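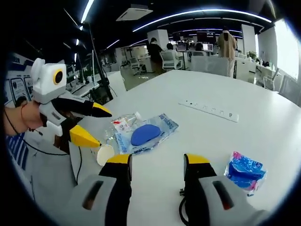

I have spent most of this month trying to give away 13 wheelchairs, and I can report that it is much harder than buying them.

The wheelchairs came from a clinic that was closing down. Somebody there knew that I send things to a home for older people called Hidari, and rang to ask whether I wanted "a few bits". I said yes. I always say yes. It is the single worst habit a person can have in the small charity business, and I have met people in the small charity business who smoke in bed.

For those who have wandered in from a search engine: Ultach is what we call our little fund. It has a bank account, a rubber stamp and me. We raise money for two places, Hidari, where the residents are mostly in their eighties and mostly without family, and the children's day centre at Gurkasau, where they are mostly under seven and have, if anything, too much family, all of whom turn up at lunchtime. We pay for food, some of the medicine, and the school fees of any child who gets to the age of needing them. We don't pay for wheelchairs, as a rule, which was why the free ones looked like such a piece of luck.

I wrote to Kenza El Idrissi, who runs Hidari, with what I thought was thrilling news. Her reply was two lines long. The first line thanked me. The second asked if any of them had brakes.

I went and looked. Some had brakes. One had a brake, singular, on the left, so that if you applied it with any conviction you would turn round and face where you had come from. Two had no footrests. One had been repaired with a kind of string I associate with parcels of cheese. They were good, solid chairs once, and I'm sure they did sterling work in wide hospital corridors with smooth floors. Hidari has a courtyard with a slope, a gravel path that everyone hates, and bathroom doors you have to approach sideways.

So I asked Kenza what would be useful, which is the question I should have asked before saying yes, and which I seem to have to learn again every year in January when everyone is clearing out cupboards. She sent a list. I'm going to put it here because several of you have asked, and because it may stop one person somewhere from posting another box of men's ties.

Incontinence pads, the large ones, always, for ever.
Reading glasses in the stronger strengths.
Slippers with a back to them.
Tinned fish.
A plumber.

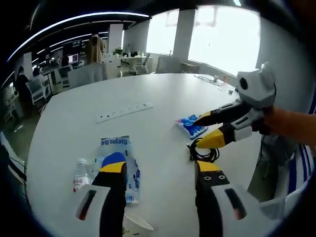
The plumber is the one I keep going back to. You can't run a raffle for a plumber. I have tried to write the appeal letter four times, and every version sounds as if I am asking people to sponsor a tap. Yet the hot water on the women's side has been coming and going since the autumn, and when it goes, the staff carry it across in buckets, and the staff at that hour of the morning is one woman with a bad shoulder. A photograph of a bucket doesn't open wallets. A photograph of an old lady in a new cardigan does, and so Hidari has a great many cardigans.

I'm not complaining about the cardigans. Well, I am a bit. Last winter's came in one size and a shade of mustard that made the whole dining room look as though it had something wrong with its liver. But they were warm and people wore them, and one gentleman asked to keep his on for his birthday.

Money, then. The autumn appeal closed at 3,794, after the bank had helped itself to its share for reasons it explained in a leaflet. That is our best yet. It is also less than the plumber and the food together, so I have done what I always do and paid for the food first. The Benjelloun bakery has gone on sending bread to Hidari at cost, and has never once asked for a thank-you plaque, although I gather the father would not object to one if it happened to be put up.

At Gurkasau the news is better. They had 90 children on the books at the last report, which is more than the building likes, but the second room has a floor now. For a year and a half it had what the builder called "a base". I had a letter from one of the older girls, dictated to a teacher, thanking me for the floor and asking if it could also have a goat. I wrote back to say I would look into it. I have not looked into it. If anybody reading this is thinking of sending a goat, please, I beg you, write to me first.

Back to the wheelchairs, which are still in my garage, and which my neighbours now believe to be a business. I had a man come to look at them. He mends mobility scooters, and walked up and down the row sucking his teeth in a way I found expensive. His view is that he could make five decent chairs out of the lot, with proper brakes and matching footrests, and that the rest should go for scrap. He will charge for parts and do the labour for nothing, provided I stop telling him about the charity while he is working. I have agreed to these terms.

Then there's getting five chairs to Hidari. I had a price for shipping them which I won't repeat, as my mother reads this. Kenza has pointed out, very politely, that there is a workshop a short drive from her that sells new ones built for rough ground, and that the shipping would buy three of them. I read that message standing in the garage with my hand on the chair with the string.

So the current plan, unless someone talks me out of it, is that the five mended chairs go to the day club up the road from me, where they have smooth floors and are delighted, and the shipping money we haven't spent goes towards three of the rough-ground sort, bought over there, by someone who has seen the gravel. Kenza wants one a little narrower than the others for the bathroom doors. She has measured the doors. I had never thought to ask anyone to measure the doors.

One small thing before I go and make supper. The eldest resident at Hidari turned 98 this month, and has let it be known that she doesn't want a cardigan. She wants a radio, with big buttons, that she doesn't have to share with the man in the next room, who likes football. I can manage a radio. If you'd like to chip in towards it, or towards the tap, the details are in the usual place, and you can write "radio" or "plumber" on the payment so I know which pot it goes in. Last time three of you wrote "good luck", and I had to put that under general funds.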